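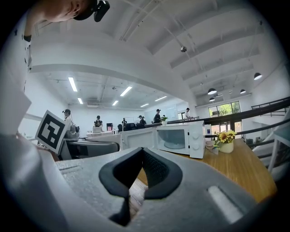 Fakton: hand-held gripper demonstrations for kitchen-counter tasks

README, last revised June 25, 2025

Fakton is a set of demonstrations recorded with hand-held grippers, plus the code we used to train policies on them. The policies came out better than we expected on some tasks and much worse on others, and both lots are in the results folder. Please read the known problems before you write to us about them. You are welcome to write to us anyway.

What we were trying to find out

Most people who collect this sort of data do it in a quiet room with one bench and a plain backdrop. We wanted to know whether a policy trained on data from a busy open-plan floor would cope better when moved somewhere new. Our working title for this was "the mess hypothesis", until Valdir Lopes asked us to stop putting it on slides.

The short version: for reaching and pressing, yes, mess helps. For anything that needs a steady grip on a round knob, the background made no difference that we could measure, and the policy was poor in both places.

Tasks

microwave_door: open the door, leave it open
microwave_knob: turn one of the two knobs, either direction
cup_move: pick up the small cup and put it down elsewhere on the table
plant_nudge: shift the potted sunflowers without tipping them over

plant_nudge began as a warm-up for new operators and was never meant to be released. It has the best success rate in the set, so in it went.

How it was recorded

Each gripper carries a wide-angle camera looking out past the fingertips. Printed marker cards stand on the work surface and are used to fix the table's position at the start of a session. If a card gets knocked during an episode the pose track drifts, and the episode is flagged card_moved in the metadata. We kept those. Filter them out if you like your numbers tidy.

The head-camera streams are not part of this release. They are large, and the time sync with the gripper stream was off by a varying amount until we rewrote the logger. Vasconcelos, our name for the newer logger, fixes this. Everything recorded before October last year used the old one.

Layout

episodes/ one folder per episode, video and pose track together
meta/ task labels, operator code, flags
splits/ train and held-out lists, 28 operators in all
stokard/ the training code
results/ tables and the plots we could reproduce

Stokard will run on a single decent graphics card if you halve the batch size. It will complain about the missing calibration file on first start. Run it again and it writes its own — yes, we know.

Held-out test

The second site is our Brevunbridge room, which has a different table, different lighting and a microwave whose door opens with a button. That last point was an oversight. We report microwave_door at Brevunbridge separately, and we would rather you didn't average it with anything.

Known problems

Fisheye edges: the corners are dark and the pose tracker gets nothing useful there. Crop before training.

Knob labels: the top and bottom knobs were swapped in the labels for two sessions. Corrected in this revision. If your copy has no file called meta/knob_fix.txt, fetch a new one.

Lighting: ceiling strips flicker in some clips. A policy trained only on these clips did slightly better under flicker than without it, and we have no explanation we'd defend in public.

People: others are often working in the background. Faces are blurred in the released video, with a blur that is generous and now and then includes a plant pot. Report any face we missed and we will pull the episode the same day.

Use

Free for research. Don't use it to identify anybody. If you publish with it, cite the set by name and say which revision you used, as the knob results changed between them and not in our favour.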